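Friday, June 21, 2019

# How to fix a gripper that closes on one side first

If your hand-held gripper has started shoving things sideways before it grabs them, this page is for you. I lost the best part of a week to this one, and the cure took me less time than making a pot of tea, so I'm writing it all down while I still remember which screw was which.

A bit of background. I use a two-finger hand-held gripper to record pick-up demos for a small project called Rakau. You hold the thing, you squeeze the trigger, the fingers close, and the recording goes off to teach an arm to do the same job. Lovely when it works! Back in January it was working beautifully. Then the replays started going wrong. The arm would come down nicely over a small object, start closing, and knock it along the table with the left finger before the right one had got anywhere near. Out of 183 replays on the bad batch, 13 ended with something on the floor (one of them was a mug, and I was fond of that mug).

I blamed the software, of course. I re-ran the calibration, I re-trained, I moaned on the Prillholm forum. The trouble was in the fingers the whole time.

## What you'll need

- a small hex key that fits your finger plates (mine is 2 mm)
- a steel rule or a pair of calipers
- a bit of masking tape and a pencil
- something light and smooth to practise on, which slides easily if it's pushed
- thread lock, the sort you can undo again

## Before you start: make it safe

Take the battery out or pull the lead. Please do this, even on a hand-held one. My trigger sticks now and then, and I have had a fingertip nipped while I was poking about between the pads with the power on. It's only a little motor but it doesn't let go when you shout at it.

If your recordings feed straight to an arm, as mine do, stop that as well. I'd left the link running during my first go at this and the arm in the next room had a twitch every time I moved the trigger. Press the stop button on the arm and leave it pressed until you've finished the last step.

## Step 1: Look for play

Hold the gripper body in one hand and wiggle each finger in turn. A good finger should feel like it's part of the body. My left one had a tiny click in it, so small that I'd missed it twice. Look at the ridged soft part too, and check it hasn't split or come away from its base.

## Step 2: Find the middle

Stick a strip of tape across the body just under the fingers and mark the centre line in pencil. Open the fingers all the way, then measure from the line to each contact pad. Write both numbers down! Mine were 5 mm different, and I'd been telling everybody it looked fine to me.

Now close them slowly by hand and see where they meet. If they meet off to one side of the pencil line, you've found your fault.

## Step 3: Reset the loose finger

Slacken the plate screws on the loose side, only enough to let the plate shift. Slide it until both measurements match, then nip the screws up a little at a time, going from one to the next and back again. If you do one up fully first the plate creeps round and you're back where you began (ask me how I know).

Once it's sitting right, take the screws out one by one, put a small dab of thread lock on each and refit it. Leave it overnight. I didn't the first time, and had to do the whole job again.

## Step 4: Try it on something that slides

Put the battery back in, keep the arm stopped, and have a go at a real object. I like a computer mouse on its pad for this, as it's smooth and rounded, and it shows up a sideways shove straight away. Come in with the fingers open, one either side, and pause before you squeeze. Check the gap on the left and the gap on the right. If one is bigger, move your hand until they're even, and only then close up, slowly. With the mouse centred, both pads should touch it together.

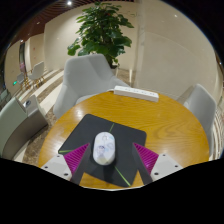
## Step 5: Check the old recordings

This is the dull bit. Any demo you made with the crooked finger has the fault baked into it, and an arm trained on those will carry on shoving things about even after the gripper is mended. I went back through mine, threw out everything from the bad batch and recorded it again over two evenings.

Then release the stop on the arm, stand well back and run a replay at the slowest speed you've got. Keep a hand near the button. I put a folded towel on the floor as well, and I still do.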